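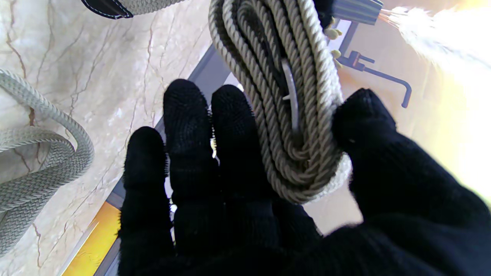 Tusska Strap and Cord Set

The Tusska set is a method pack for labs that test two-handed robots on soft goods. It covers coiled belts, straps and cord, which change shape every time they are picked up. The protocol was written by Tamsin Castellanos at Clornetti and first run on a marble-topped table with a pair of five-fingered hands.

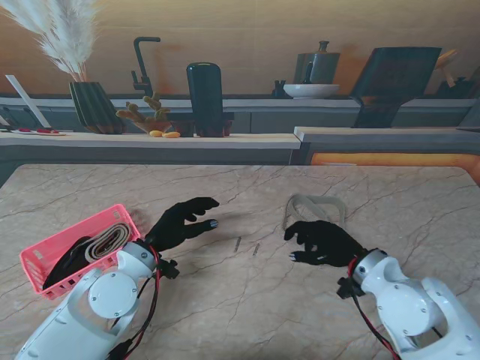
Both arms at the table, with a coiled strap in the pink basket.

Each trial starts with the operator laying out the items by hand. The arms then have to pick up one coil, lift it clear of the surface and put it down without letting it unwind. A trial fails if a loop drops out or if the second hand has to be used more than once.

Our reference run was 900 trials. The policy was trained on 700 demonstrations and completed 887 lifts – most of the failures were coils gripped too close to the outer loop. Buckles are scored separately.
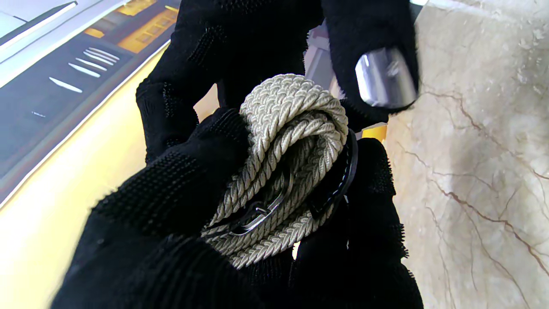

Photo: Alaric Quintanilla / Clornetti

Wrist views are recorded at the same rate as the fixed view. The pack includes the scoring sheet, the layout cards and 5 sample logs in Gorell format. Straps and hands are not supplied.

Lead time is longer in November. Please state your hand model when ordering.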